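4. Checking the door task in the simulator

By Salma Tazi
Feb 4, 2021

Do this before the Vodden kit goes anywhere near the workshop door. A pass here proves very little — the handle is only as stiff as the number you type in.

4.1 Load the corridor and set the step limit to 600.

4.2 Send the left gripper to the orange handle and pause. 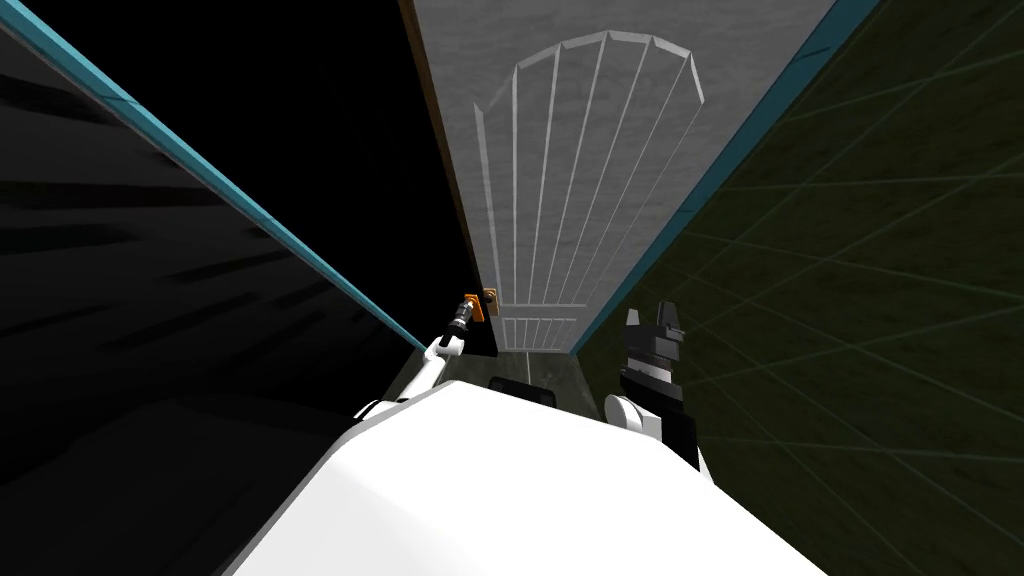

Fig. 7. Left gripper beside the handle, right arm raised.

4.3 Zoom in and look for a gap. The contact light goes green far too easily, so don't trust it.

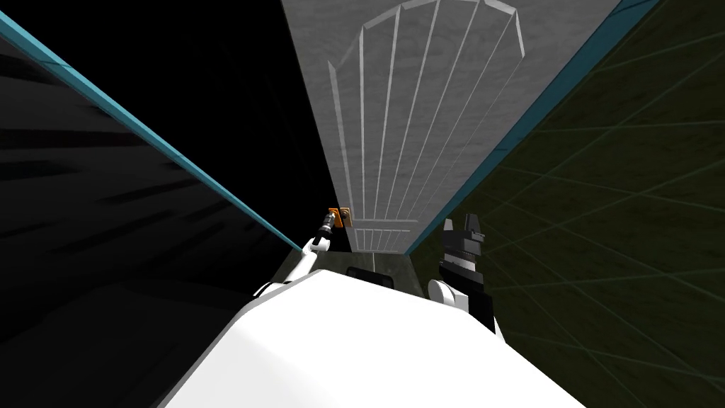
Fig. 8. Paused view with both grippers ahead of the body.

CAUTION: Default grip force is 154. I wouldn't use it on a real handle.

4.4 Compare the knob plate with the gripper tip. If the tip sits low, raise the target and run it again. 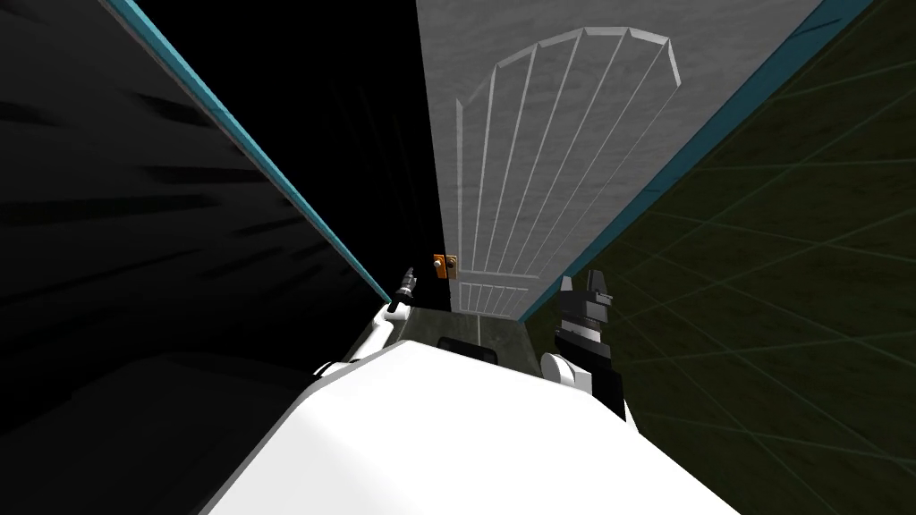 4.5 Save the run

Keep the log, including failures. Two clean runs are the least I'd accept.

Comments

Jalen Gallagher: Contact light is still useless in the October build.

Wendell Haddad: 600 steps is generous. I get by with 400.

Archana Ahuja: Has anyone matched the hinge friction to a real door? I gave up.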